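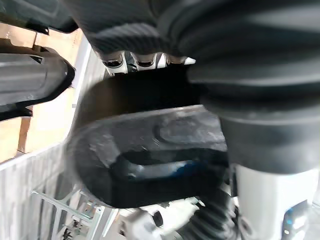 写真提供：Dotness 掲示板編集室

Dotness 実務相談掲示板　＞　在庫・倉庫　＞　棚番・表示

棚番（ロケーション番号）の付け直しと期末棚卸の時期が重なる場合の進め方について

投稿：Jinton 業務課　閲覧 1,273　状態：回答受付中

平素より当掲示板を参考にさせていただいております。弊社は部品および包装資材を取り扱う小規模の事業者で、このたび倉庫内の棚番を全面的に改定することとなりました。期末棚卸が六月に予定されており、改定作業と時期が重なる見込みです。同様の経験をお持ちの事業者の方より、手順についてご教示を賜りたく投稿いたします。

現在の状況

在庫台帳に登録されている品目は1,782件です。棚番は開業当初に付したもので、「A-1」から始まる単純な連番となっております。その後、棚を増設するたびに「A-1の2」「A-1奥」「新A-1」といった枝番が加わり、台帳上の表記と棚に貼られた表示とが一致しない箇所が生じております。昨年の棚卸では、品目そのものは倉庫内に存在するにもかかわらず、台帳の棚番からはたどり着けないものが259件ありました。

台帳は表計算ソフトで管理しており、専用の在庫管理システムは導入しておりません。導入の予定も当面ございません。出庫の際は、担当者が紙の出庫票に棚番を手書きし、夕方に台帳へ転記しております。

改定後の棚番については、「区画・列・段・位置」の四つの要素を組み合わせる方式を考えております。ただし、次の点について社内の意見が分かれております。

一、棚卸を先に済ませてから棚番を改めるべきか、棚番を改めてから棚卸を行うべきか。

二、改定作業の期間中、旧棚番の表示を残しておくべきか。

三、棚の上に置いたトレーや箱にも個別の番号を付すべきか、棚の位置までにとどめるべきか。

四、出庫票に旧棚番を記入してしまった場合の取扱いをどのように定めるべきか。

倉庫は営業日には終日稼働しており、全面的に出庫を止められるのは棚卸当日のみです。作業に充てられる人員も限られております。以上の条件を踏まえ、ご意見をいただけましたら幸いに存じます。

補足

ご質問をいただきましたので追記いたします。品目のうち使用期限の管理を要するものは、接着剤および一部のテープ類に限られます。これらは別室の保管庫に置いており、今回の改定の対象には含めておりません。また、外部倉庫は利用しておりません。

Hiradport 共同倉庫 運営事務局

当事務局では、過去に同種の改定を二度実施しております。一度目は手順の検討が不十分であったため、相当の混乱を招きました。二度目の際に定めた要領をもとに、ご照会の各項目について回答いたします。なお、事業所の規模や品目の性質によって適否が異なりますので、そのまま適用されることはお勧めいたしません。

棚卸と改定の順序

結論から申し上げますと、棚卸を先に行い、数量が確定した台帳をもって改定に着手されることをお勧めいたします。当事務局の一度目の改定では、新しい棚番で棚卸を行えば手間が一度で済むとの判断から、改定を先行させました。その結果、差異が見つかった際に、数え間違いであるのか、棚番の書き換え時の誤りであるのか、従前からの差異であるのかを区別することができず、原因の調査に棚卸本体を上回る日数を要しました。

棚卸を先に行う場合は、棚卸票に新棚番の記入欄をあらかじめ設けておかれるとよろしいかと存じます。この欄は棚卸当日には空欄のままで差し支えありません。改定作業の際に同じ票を持って棚を回り、現物を確認しながら記入します。票が一枚で済むため、転記の回数を減らすことができます。

ご投稿にあります、台帳の棚番からたどり着けなかった品目につきましては、棚卸の前に現在地だけを調べておく方法もございます。数量には手を付けず、所在のみを鉛筆で控えておくものです。棚卸当日に捜索の時間を取られずに済みました。

旧表示の取扱い

旧表示は、改定の期間中は残しておくことを原則としております。ただし、新旧の表示が同じ色、同じ大きさで並びますと、ほぼ確実に読み違いが生じます。当事務局では次のように取り扱いました。

旧表示には、斜線を一本引いたうえで残す。文字が読める程度の細い線とする。

新表示は、旧表示と異なる地色の用紙に印刷し、棚板の前縁の左端に貼付する。左端に貼れない棚については、列の端に掲示した案内図にその旨を記載する。

改定が完了した列から順に、列の入口に「改定済」の札を掲示する。

全列の改定が完了した後、一か月の経過をもって旧表示を撤去する。撤去は一列ずつ行い、撤去日を記録する。

表示用の用紙は、必要枚数を算出したうえで余裕を見てご用意ください。当事務局では印刷の不具合と貼り直しを見込み、4,000枚を手配いたしました。残部は現在も補修用に使用しております。粘着力の強い用紙は、撤去の際に棚の塗装を傷める場合があります。目立たない場所で数日間試し貼りを行うことをお勧めいたします。

トレーおよび箱の番号

棚の上に容器を並べる保管方法では、番号を棚の側に付すのか、容器の側に付すのかを最初に決めておく必要があります。黄色い棚の天板に黒い樹脂製のトレーを一列に並べるような置き方を例にとりますと、トレーは持ち上げて別の場所に移すことができますので、トレーに棚の位置を表す番号を貼ってしまうと、移動した時点で番号と所在が食い違うこととなります。

当事務局では、位置を表す番号は棚の側にのみ付し、容器には中身を表す品目コードのみを付すこととしております。位置の境目は、天板に細い線を引くか、前縁の表示の間隔によって示します。同じ形の容器が続く列では、容器の向きをそろえることも併せて定めておくと、品目コードの札を探す手間が少なくなります。容器の札は、手前に向く面に貼付してください。

容器の数が頻繁に増減する棚では、位置の番号を詰めて付すことは避け、二つおき、または五つおきとして空き番号を残しておくことも有効です。枝番が生じた原因の多くは、空き番号がないままに棚を増設したことにあるものと推察いたします。 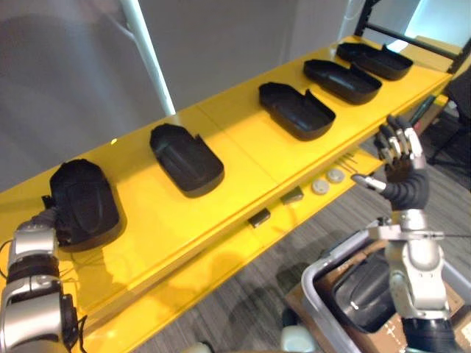

出庫票の取扱い

出庫票については、様式そのものを改めることをお勧めいたします。旧様式の票をそのまま使用いたしますと、担当者は習慣により旧棚番を記入いたします。新様式では棚番の欄を四つの枠に区切り、「区画・列・段・位置」をそれぞれの枠に記入する形といたします。旧棚番では枠が埋まりませんので、記入の時点で誤りに気づくことができます。

それでも旧棚番が記入された票が回付された場合には、次のとおり処理しております。

台帳への転記担当者は、旧棚番を自らの判断で新棚番に読み替えない。

当該の票を別のトレーに分け、当日中に出庫担当者へ差し戻す。

出庫担当者は現物の所在を確認し、二重線で訂正のうえ、新棚番を記入する。

差し戻しの件数は週ごとに集計し、特定の列に集中している場合には、表示の位置または文字の大きさを見直す。

読み替え表を作成して各担当者に配付する案も検討いたしましたが、見送りました。表が手元にある限り旧棚番による会話が続き、定着が遅れるおそれがあったためです。読み替え表は事務所に一部のみ備え付け、照会があった場合に限り参照する取扱いとしております。

棚番の構成について

ご提案の四要素による方式に異存はございませんが、二点申し添えます。

第一に、段の番号は下から上に向かって付すことをお勧めいたします。上から付した場合、棚を上方に増設した際に全段の番号が変わることとなります。

第二に、数字の「0」と英字の「O」、数字の「1」と英字の「I」は併用を避けてください。手書きの票では判別が困難です。当事務局では、区画を表す英字からIおよびOを除外しております。列、段および位置はいずれも数字とし、位置については二桁に統一し、一桁の場合は先頭に0を付します。

作業日程の目安

全列を一度に改定することは、貴社のように終日稼働されている倉庫では現実的でないものと存じます。当事務局では、一日の改定対象を一列に限り、午後四時に出庫の受付を締め切った後に作業を開始いたしました。作業の手順は、新表示の貼付、現物と棚卸票との照合、新棚番の記入、台帳の更新、「改定済」札の掲示の順です。台帳の更新まで当日中に完了できない場合は、その列の札を掲示せず、翌朝は旧棚番で運用を開始いたします。

改定の初日には、出庫頻度の低い列を選定してください。頻度の高い列は、担当者が作業に慣れた中盤以降に配置することが望ましいと考えます。また、月末の締め作業の前後は改定を行わない期間として、あらかじめ日程表に明記しておかれることをお勧めいたします。

Dalisay 包装資材 総務係

弊社では棚卸と棚番の改定を同日に実施いたしましたが、特段の問題は生じておりません。棚卸当日は出庫が止まりますので、その日に表示をすべて貼り替えるのが最も早いと考えます。

なお、弊社の取扱品目は貴社よりもかなり少なく、棚も一室に収まっております。その点はご承知おきください。用紙は市販の宛名用のもので足りました。

Dotness 実務相談室

先のご回答と重複する部分は割愛し、台帳の側の処理について補足いたします。

表計算ソフトで台帳を管理されているとのことですので、改定に着手される前に、台帳の複製を一部保存してください。保存した複製は改定の完了まで編集せず、名称に「改定前」と付したうえで、通常の作業用とは別の場所に置くことが適当です。当相談室に寄せられる事例では、作業用の台帳に上書きした後に旧棚番を確認する必要が生じ、紙の棚卸票を一枚ずつ繰って調べたというものが少なくありません。

次に、棚番の列の持ち方です。既存の棚番の列を書き換えることはせず、右隣に新棚番の列を追加してください。新棚番は四つの要素をそれぞれ別の列に入力し、五つ目の列で結合して表示する形をお勧めいたします。要素ごとに列が分かれていれば、列単位または段単位での並べ替えが可能となり、巡回用の帳票を棚の順路に沿って印刷することができます。一つの列に結合した文字列のみを入力されますと、後日の並べ替えに支障を来します。

位置を二桁とされる場合、先頭の0が自動的に消えることがあります。入力の前に、当該の列の表示形式を文字列に設定してください。既に0が消えた状態で保存された台帳については、表示形式を改めるだけでは元に戻りませんので、再入力または関数による補完が必要となります。

重複の確認も、日々の作業の終わりに必ず実施してください。一つの位置に複数の品目を置くことを認めるか否かによって、確認の方法が異なります。認めない場合は、結合した棚番の列で重複を検出すれば足ります。認める場合は、「混載」の列を別に設け、混載の位置であることを明示したうえで、その印のない重複のみを誤りとして扱います。小型の部品を扱われる事業者では、後者となることが多いようです。

同一の品目が複数の位置に分かれて置かれている場合は、台帳の行を位置ごとに分けることが原則です。備考欄に「ほか奥にもあり」と記載する方法は、今回の改定を機に廃止されることをお勧めいたします。行を分けますと品目の件数と台帳の行数が一致しなくなりますので、棚卸の集計表は品目コードを単位として作成し、行数を件数として報告しないようご注意ください。

旧棚番の列は、旧表示の撤去が完了した時点で非表示とし、翌期の棚卸が終了するまでは削除しないでください。仕入先への返品や過去の出庫票の照会など、旧棚番を必要とする場面は予想以上に後まで残ります。

最後に、改定の同日実施に関するご回答について一言申し添えます。品目が少なく、全員が棚の配置を把握している事業所では、同日の実施も選択肢となり得ます。貴社の品目数および昨年の棚卸の結果を拝見する限りでは、当相談室としても棚卸を先行させる手順が妥当と考えます。

Jinton 業務課（投稿者）

ご丁寧なご回答をいただき、誠にありがとうございました。社内で協議の結果、棚卸を先に実施し、終了後に一列ずつ改定を進めることといたしました。出庫票は四枠の新様式に改め、台帳については改定前の複製を保存したうえで、要素ごとに列を設けます。

段の番号を下から付す件につきましては、上から数える習慣が現場に定着しており、なお調整を続けております。床に直接置いている大型品の段番号を「0」とすべきか「1」とすべきかについても、併せて検討中です。お取り決めの例をお持ちの事業者がございましたら、引き続きご教示いただけますようお願い申し上げます。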